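26 May 2022
posted by the Hummont diarist

Back from Milville after midnight, four hours sleep, ears still ringing. Tire pressures all wrong in the first heat - my fault, guessed instead of checking. Started 8th, finished 8th. Car pushed like a shopping cart through three and four every lap. Dropped the right rear a bit for the feature and it woke up. Passed two on the outside before the first yellow, then sat behind a lapped car for what felt like a week.

60 laps is a long way on that track when it goes slick. Should have saved more. Tires were gone by the end and I was just hanging on, a blue car filling the mirror. Held him off. Fifth. I'll take fifth.

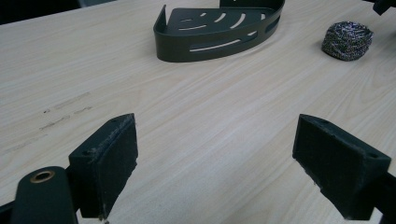
Mud got into everything again. Pit lane was soup after the water truck went round twice. Need a better way to wash small parts at home, the old bucket is hopeless, bolts sit in the muck at the bottom. Thinking a corner shower caddy, the dark green one with the curved slots in the floor - grit should fall straight through and the big bolts stay put. Little washers would go straight thruogh too, so those stay in a jar. Also new tearoffs. Also fuel.

Money. Entry was 100, prize for fifth was 800, so ahead for once, until the tire bill. One decent right rear and that's most of it gone. Haven't been ahead since April and that was only becuase we skipped Idahosa.

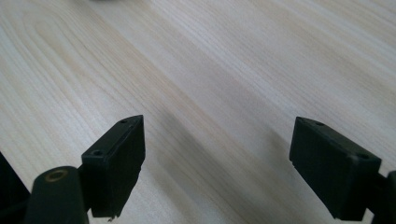

Table, pale grain and all.

Setup notes from last night to copy out before I forget - stagger, gear, the lot. Left the Parka hanging in the trailer, soaked. Gear change tonight if the hub nut comes off. Next one's a half-mile, whole differnt thing, longer straights and I never brake early enough. Bed.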